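Safe Working with Robot Arms
Week 4 handout: rules for the simulated cell
Module leader: Vasylyna Holovko

Read this before Mon 15 October. The Metcombe lab opens to your group that day, and you will be asked about section 2 at the door.

1. Why rules for a thing that can't hurt you

Every year someone points out that a simulated arm has never broken a finger. True. It has, however, taught a good many people to drive a real arm badly. Habits formed on screen in August turn up in the lab in the autumn, and the lab has worse manners about it. So we treat the simulated cell as if it could hit us, and mark you accordingly.

2. Before the first move

Write down the task in one sentence. If it needs the word "somehow", write it again.

Know where the stop is. In the Cevura viewer it is the space bar. On the real bench it is a large button, and you should be able to find it without looking.

Check the start pose. The gripper should be open and clear of the worktop, with a free path straight up.

Name every object within reach, including the ones you don't intend to touch. The ones you don't intend to touch are the ones you will touch.

Set the speed limit to 60 per cent or lower. Students who ask for more are welcome to it after the assessment.

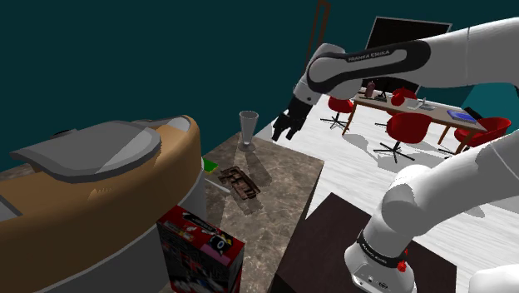 Fig. 1. Start pose over the marble worktop: gripper open, tall glass and chocolate bar on the counter.

Using Fig. 1, plan a pick of the chocolate bar. The glass stands behind it, and glasses are the traditional casualty of this exercise. Give it a keep-out zone wider than you think is decent. Do the same for the big appliance on the left, which also hides part of a small green object. A thing half hidden from your view still counts as an obstacle, whatever the Onyshchenko group argued last year, at length.

3. During the run

One person drives and one person watches. The watcher doesn't chat, eat or check the log.

If the arm does something you didn't expect, stop it first and be curious afterwards.

No editing of keep-out zones while the arm is moving. This rule has a history at the Prerkton site, and we shall leave it there.

4. Afterwards

Log every run, including the embarrassing ones. Last year's class filed 96 runs, of which 59 were clean. I trust that figure. The year before reported no faults at all, and I don't trust that one in the slightest.

Bring to class: your one-sentence task, a sketch of your keep-out zones, and a log with at least one failure in it.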